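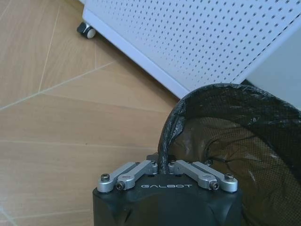
## Wastebasket

A **wastebasket** is a small open container for dry household or office refuse. Mesh-walled types are commonly fitted with a plastic liner, the edge of which is folded over the rim. In meeting rooms the basket is kept on the floor, clear of any mobile screen stand.

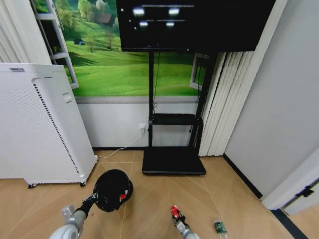

## Placement

The Derix room guide advises a gap of 40 cm between a basket and an air purifier – more where the purifier stands on casters. 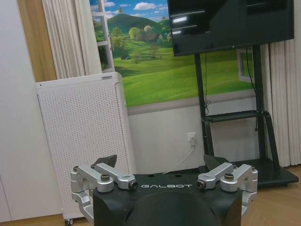 Power cords should be kept away from the route used for emptying. Baskets at the Plokance offices are emptied in the evening, and small items found on the floor are collected first.
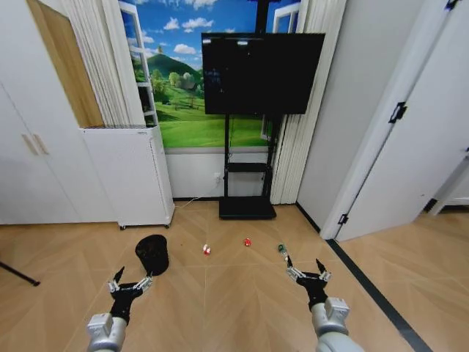
*Black round wastebasket and three small objects on a herringbone-patterned floor.*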